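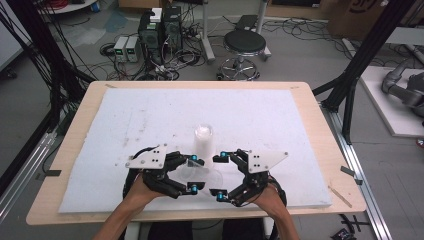 Skusari white foam board, bench size

Sold singly or by the box
Free UK delivery on orders over £99

I've been selling foam board out of the same unit in Brakham for longer than I care to add up, and this is the one I use myself. It's 80 cm on the short side, it's white on both faces, and it's stiff enough to carry across a car park on a breezy day (two hands, please, and mind the van doors). I started stocking it for model makers and it has slowly been taken over by everybody else: quilters, school drama departments, people doing wedding table plans, a man who builds scale railway stations and buys a box every September.

What it's like to work on

Lovely, mostly! The face is smooth and takes pencil well, and you can rub the pencil out again without raising fluff as long as you use a soft rubber. Felt pens go on cleanly. Poster paint is fine in thin coats. If you slosh it on, the sheet will bow towards the wet side, and you'll need to give the back a coat as well and leave the whole thing flat under some books overnight. I've rescued some shocking bananas that way.

It's a matt white with a slight warmth to it, nearer to milk than to printer paper. If you need a hard bright white for photographing jewellery, have a look at the Drekel gloss instead. It costs more and it scratches if you so much as look at it, but it does bounce the light beautifully.

Cutting

Use a new blade. I know everyone says this and I know you've got one in the drawer that's probably all right, but it isn't, and you'll get that horrible crumbly edge where the foam drags. Three passes is what I do: one to break the paper, one through the foam, and the last to take the bottom paper off. Keep the knife low, almost lying down. Steel rule, never a plastic one, and put the rule on the side you're keeping so that any wobble goes into the scrap.

For curves I swap to a scalpel and turn the board, with my hand staying more or less where it is. Circles smaller than a jam jar lid are a pain in any foam board and I won't pretend ours is different.

Glue

PVA for paper to board. For board to board I like a tacky craft glue and a few dressmaking pins pushed in at an angle while it dries. Please don't use ordinary solvent spray without trying it on an offcut first, as a lot of them eat the middle out and leave you with two bits of paper and a hole. The Pap spray we sell alongside is foam-safe and I've used it on this board plenty of times. Open a window.

As a table top

Plenty of you buy it for this. Laid over a dining table it gives you a clean pale surface for sorting, pinning and marking out, and it goes behind the wardrobe when people want their tea. It won't protect the table from a knife, so have a proper cutting mat on top, and it won't protect it from a hot glue gun either. Ask me about my sister's sideboard. Pins go in and stay in. A strip of low-tack tape at each corner stops it skating about.

Sizes and codes

Single sheet, white both sides: code 202
Box: same code with a B on the end
Offcuts bag: ring or email, as I only do these when the bin's full

Delivery

Orders in before 3 p.m. go out the same day. Single sheets travel between two bits of stout card with the corners wrapped, and boxes go as they come. Kálmán Hajdu does the packing and he's a good deal fussier than I am, so dented corners are rare, but if one does turn up then send me a photo and I'll put another in the post. No need to send the bad one back. Cut it up and use it.

Storing it

Flat, or bolt upright against something flat. Leaning it at an angle in the garage over winter will give you a curve you can sit in. Keep it out of the sun too, as the face yellows on a windowsill and it goes unevenly if there's anything resting on it.

You can collect from the unit if you're passing, just ring first so I can have it by the door. The bell doesn't work, so knock hard.

Obed Odoi

Often bought with this: steel rule, spare blades, Pap foam-safe spray, Drekel gloss board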